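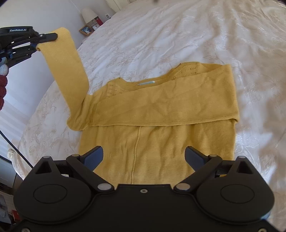 Yellow knit cardigan with openwork at the neckline, partly folded, on a white bedspread.

Lallis Reader Access Data

README for release 2
Wednesday, August 11, 2021

Summary

Lallis is a free reference site written and edited by residents of the Nirnness region. This release contains weekly records of how the site is read, together with the text of the articles that were public when the records were made. It was prepared by the Nirnness Library Office for use by libraries, schools and researchers interested in how people with slow or shared internet connections look things up.

The data covers public reading points in Arroyo and Brindville and home readers who agreed to take part. It does not cover private messaging, general web browsing or any site other than Lallis.

What is included

access_weekly.csv
One row per article, per week, per reading group. Gives page opens, completed page loads, abandoned page loads and the median load time in seconds.

articles.jsonl
The text of each article, with its title, language, subject heading and date of last edit. Edit histories are not included.

searches.csv
Search terms entered in the site search box, with a field showing whether the search led to an article. Terms entered by fewer than 8 separate readers in a week have been removed.

reading_points.csv
The type of connection, type of building and opening hours of each public reading point. Street addresses are left out.

All files are encoded as UTF-8. Dates use the year-month-day form. An empty field means the value was not recorded; a zero is a true zero.

How the data was collected

Reading points sent their access logs to the Library Office overnight, at times when the connection was not needed by the public. Home readers were shown a notice on their first visit and could agree or decline. Those who declined could use the site in full, and no record of their visits was kept.

The Arroyo records begin in November, two weeks later than those from Brindville, due to a delay in setting up the log server. Comparisons between the towns should start from the first full week in which both were reporting.

Page loads were counted as abandoned if the reader closed the page or moved away before the article text had arrived. Images were not considered. A reader who left while a photograph was still loading is therefore counted as having completed the page.

Reading groups

Each row in the weekly file belongs to one of 4 groups: library terminal, school terminal, home fixed line, or home mobile. A person who used the site in more than one setting appears in more than one group. The groups cannot be added together to give a number of readers.

Cleaning

Visits from staff accounts, link checkers and search engine crawlers were removed. Repeated opens of the same page on the same terminal within two minutes were treated as a single open. School terminals in Brindville share one outside address, so repeated visits there were separated by terminal name.

Article text was taken from the site database and stripped of layout codes. Tables were turned into plain lines, and some column order was lost in the process. Users who need the tables in their original form should consult the site.

Known problems

Load times from library terminals are rounded to the nearest whole second. All other groups are recorded to one decimal place.

Subject headings were assigned by article authors and are uneven. "Farming" and "Agriculture" both appear, and no attempt was made to merge them. Local history is well covered; health and law are thin.

Spelling in the search file has been left as typed. Place names in particular have several forms, and a search marked as unsuccessful may reflect spelling instead of a missing article.

Mobile readers who used a data saver may be recorded under the wrong town. The town field should be treated with caution for the home mobile group.

Suitable uses

The data is suited to the study of reading habits on small reference sites, the effect of load time on reading, and gaps in local coverage. It should not be used to estimate the share of households with internet access in either town. Participation was voluntary, and people without a connection are present only where they visited a reading point.

Users may not attempt to identify individual readers or combine the search file with other records for that purpose.

License and corrections

Article text may be reused with credit to Lallis and its contributors. The access files may be reused with credit to the Nirnness Library Office. Errors may be reported in writing to the Office, with the file name and row number. Corrections are listed in changes.txt and take effect with the next release.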